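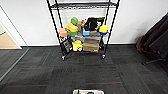
Test cart, middle shelf loaded

Aug 16, 2020 | Kasun Seneviratne
1 min read

Day 3 of my Dusar trial and I'm stuck! The shelf-pick kit keeps throwing error 54 when I ask for the little blue box in front of the black bag. I've reset the arm, redone the floor map and bumped the timeout to 60 seconds (no luck). Upper shelf is set to "skip" in the menu, by the way.

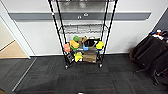

Hudec wrote back that 54 is a reach limit, so try parking closer before touching the timeout. Will do that next, ticket stays open.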